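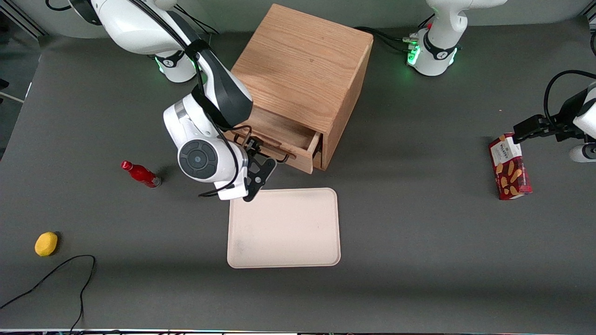

Figure 3. Small wooden cabinet with its shallow lower drawer partly open, on a dark gray tabletop.

4.2 Storage habits and the loss of household papers

The second round of interviews dealt with where families in Collham keep the papers they may need at short notice: leases, vaccination cards, school records, insurance letters and receipts for large purchases. Earlier work by Rao and Mok treated storage as a matter of space. Larger homes were expected to have better order, and smaller homes were expected to lose more. Our interviews give only weak support to that view. Households in the Orkari apartments, which are the smallest in the study area, found the requested paper as often as households in the detached homes along the river.

Fifty-eight households took part in this round. Each was asked to find one paper named by the interviewer, and the search was timed from the end of the question until the paper was in hand. Searches were stopped after 20 minutes. In 13 households the paper had not been found by then, and these cases are treated as losses in the analysis, although four of the families wrote to us later to say that it had turned up.

Families tended to describe their storage in terms of a single piece of furniture. A low drawer of the general type shown in Figure 3 was mentioned often, usually as the place where papers go first and are meant to stay for a short time. Yeh has called such places "waiting drawers," and we keep the term. In the homes we visited, the wait was often long. Several drawers held papers from a former address, and one held the warranty for a stove that the family had sold before moving.

Having a waiting drawer did not by itself predict a failed search. What mattered more was the number of adults who put things into it. Where one adult handled all incoming mail, the median search was short, even when the drawer was crowded. Where two or more adults shared the task — and especially where an older relative had joined the household within the past year — searches were longer and losses more common. Nearly all of the longest searches came from homes of this second kind.

We also asked about papers kept on a phone. Fourteen households had photographed at least one of the papers on our list, most often a vaccination card. Few had given the photograph a name or placed it in a folder, and the search through the phone followed much the same course as the search through the drawer. Yip reports a similar pattern for renters in Bai, where the interviews were carried out in September, at the start of the school year, when requests for records are at their highest.

Two limits should be noted. The timed search took place with an interviewer in the room, and some participants said they felt hurried. The Galeo district was also left out of this round, so the findings do not cover families in temporary housing. Section 4.3 takes up the question of who in the household is asked first when a paper cannot be found.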